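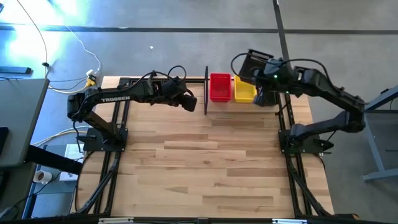
4. Setting up the vape and smoke sensor

4 min read

Read this section before you fix the Runero sensor to a ceiling. It covers school toilets, changing rooms and corridors. For stairwells and outdoor shelters, see section 6.

Before you start

You will need the sensor, its ceiling plate, the screws supplied, a network cable and the site code from your Prosura account. The site code is on the first page of the account, under Buildings.

CAUTION: Turn off power to the network port before connecting the cable. Do not drill until the ceiling has been checked for asbestos and hidden wiring.

Fitting the sensor

1. Choose a spot near the middle of the ceiling, at least 2 metres from any hand dryer, shower or extractor fan.

2. Hold the ceiling plate in place and mark the screw holes with a pencil.

3. Drill the holes and fix the plate. The arrow should point towards the door.

4. Push the cable into the socket on the back of the sensor until it clicks.

5. Offer the sensor up to the plate and turn it clockwise. Turn the power back on.

The light will flash amber while the sensor starts. Leave it alone for 3 minutes. A steady green light means it has joined the network. If it stays amber, check the cable and go back to step 4.

Adding the sensor to your account

6. Sign in to Prosura and choose Add sensor.

7. Type in the site code, then the serial number from the label.

8. Give the sensor a name that staff will recognise, such as "Ground floor toilets, east".

9. Choose who should get alerts. You can enter up to three phone numbers for each sensor.

Note: The sensor has no camera and does not record sound. Put up the notice supplied in the box so that pupils and visitors know it is there.

Setting the alert level

New sensors are set to Medium. Leave this alone for the first two weeks — the sensor is learning the normal air in the room, and aerosol deodorant may set it off during this time.

10. After two weeks, open the Alerts page and look through the list.

11. If most alerts were false, change the level to Low. If staff found signs of vaping with no alert, change it to High.

12. Press Save, then Test. A test message should reach each phone on the list. If it does not, check the numbers entered in step 9.

CAUTION: This sensor is not a fire alarm. It must not replace or cover any smoke detector already in the room.

For error code 294, see section 9.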